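Sondow Bench Recordings: data card

Maintained by the automation group at Domametti, Brastton site. Revision 2.

Summary

Sondow is a set of tabletop pick-and-place recordings made at the returns and repack benches in Brastton. The set holds 1000 episodes. Each episode is one attempt at moving one item, with arm state, gripper state and video from an overhead camera and a wrist camera. The recordings were made to train and check the controller that now runs on part of the repack line. This card covers what is in the set, how it was made, and what the change has meant for the people who work the benches. 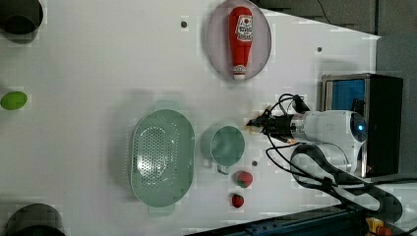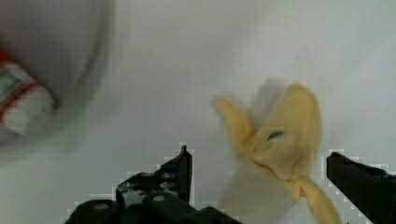

Item selection

Returned goods arrive mixed. A single tote may hold kitchenware, food containers, toys and soft goods, and the bench operator sorts them by hand before repack. The item list follows that mix. It covers 68 items, split between rigid and soft. Rigid items include mugs, plates, colanders and bottles. Soft items are mostly plush toys. Small hard toys are listed as rigid.

Soft items are over-represented compared with real returns. The first controller dropped them more often than anything else, and the operators asked for that to be dealt with before the arm was given a full shift.

Collection

Episodes were recorded by teleoperation. The people driving the arm were bench operators from the repack line, released from normal duties for two hours per shift. They were paid at their usual rate and their pick targets were reduced to match. Operators chose their own grasp points. No script was given beyond the name of the item and the place it should go.

Layouts were reset by hand between episodes. Items may lie on their side or overlap other items. Clutter was left in place on purpose.

Contents of each episode

episode.json: item name, item class, target, outcome, bench number
state.csv: joint positions, gripper opening, time stamp
overhead.mp4: fixed camera above the table
wrist.mp4: camera at the gripper
notes.txt: free text from the operator, may be empty

Outcome is one of placed, dropped, missed or stopped. "Stopped" means the operator ended the attempt early. It is a separate class and should not be merged with "missed" in training. Operators stopped for many reasons, including doubts about the item's condition, and the notes file is the only place where those reasons are kept.

Changes to bench work

Before the arm was installed, an operator handled every item from tote to carton. With the arm running, the operator checks the tote, removes anything broken or leaking, and takes over when the controller asks for help. Lifting is down. Time spent watching is up, and several operators reported that this was more tiring than the old job in the last part of a shift. Rotation between arm benches and hand benches was added in January in response.

The job grade for arm benches was not settled when this revision was written. Operators hold that judging item condition and clearing faults is skilled work and should be graded above packing. The current grade treats the two as equal.

Help requests are logged per bench. They are not logged per person, and the logs may not be used for performance review. This rule is part of the site agreement and applies to anyone who receives a copy of the set.

Known limits

Wrist video is compressed and shows motion blur during fast moves. Block artifacts are common along dark edges. Labels on items in the background are often unreadable.
Item names were typed by hand. Spelling varies, mostly for plush toys.
Force at the fingertips was not recorded. Grasp firmness on soft items has to be estimated from gripper opening.
The Costa line uses a different table height and a different gripper. Controllers trained on Sondow alone have not been tested there.

Access

Copies are issued on request to the automation group. State the intended use and the bench or line concerned. Requests to use operator notes outside training — for example in staffing studies — go to the site works council first.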